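March, evening

Up at 7, though I had meant to sleep in. Rain on the skylight and the bin lorry at the same time. Cillian Quinlan rang before I had finished my toast to ask if he could still have the small bookcase. I said yes, if he comes for it himself.

The rest of the morning went on the kitchen things. Inna is moving into the flat at Stoltside at the end of the month and I promised to help her decide which crockery goes and which stays. She has far too much of it. Her aunt gave her one lot, and the other came from the shop in Irkivham that closed down. 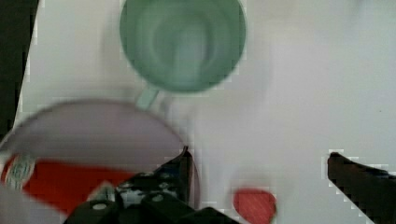 3 min read

The pale green mug is going. She has had it since college and the handle suits her, short as it is. I like it too, it has a good thick rim. The wide lilac-grey bowl is going as well. I said it was too shallow for soup and she said she never makes soup, so that was settled. It would do for salad, or for pasta if you aren't hungry.

We had a long talk about whether pastel colours go together. Inna thinks they all do. I think the green and the lilac are fine and the pink is pushing it, but it isn't my cupboard. Oleksandra Antoniuk sent a message saying to keep everything and buy a bigger cupboard, which was no help.

Stopped at eleven for tea. Hnat had left half a seed cake in the tin and we ate that. Inna told me about the new job at Pylypenko. She gets the 17 bus from the end of the road and it takes 40 minutes, longer if it goes round by the hospital. She starts at half past eight. I said she should try the journey once before her first day and she said she had already done it with Benedito, and they missed the stop.

After tea we got on to plates and food. She wants one plate for each person who might come to supper and no more. I told her people bring other people. We left the pink plate on the white table, with the ketchup on it, and the round green bowl beside it. The ketchup is Heinz by the look of the label. Hnat won't eat eggs without it, so it will have to go on the shopping list for Stoltside too. I would keep the green bowl over the lilac one if I had to choose, as it is deep enough for porridge.
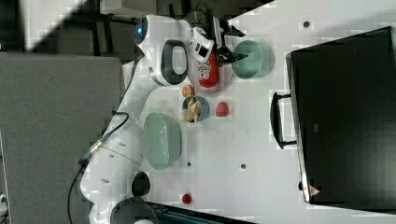
Afternoon

Walked to the post office with the parcel for Skamamia. Queue to the door. Wind had got up and the 2 pound coin I was saving for the trolley went down the drain by the chemist, so I carried the potatoes home in my arms.

Cillian came for the bookcase at four and didn't stay. Must ring the plumber about the cold tap, and find the lid for the blue casserole before Inna asks for it again. Leek pie for supper. Bed early.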